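Scorer and Assistant Umpire, Rolmont Cricket Club

Rolmont Cricket Club is looking for a scorer for its first team and an assistant umpire for the Ivell Shield, the local 40-over league. Both are paid by the match.

The scorer keeps the paper book and enters the same figures in the league app. You will need to know the signals, be comfortable with bowling analysis and reconcile both records with the visiting scorer before leaving the ground. Pay is $80 per match, lunch included.

The assistant umpire stands at square leg for second team games and may be asked to cover 4 first team games before the end of the season in July. Pay is $132 per match. League certification is required, and the club refunds the course fee after your third match.

Home games are played at the Gbeho Road ground. Parking is behind the pavilion. Travel to away games is paid on receipts. You must be 18 or older and free on most match days. Playing experience is useful for either role but not required.

To apply, send a short letter and the name of one reference to Augustina Wumbei, Club Secretary, Rolmont Cricket Club, P.O. Box 3958. Please state which role you want. Applications close at the end of September 2024.

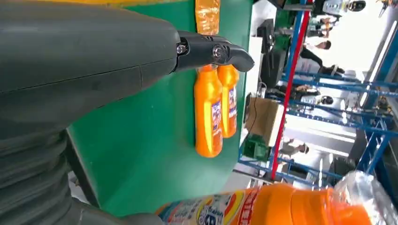

Gripper finger and green tabletop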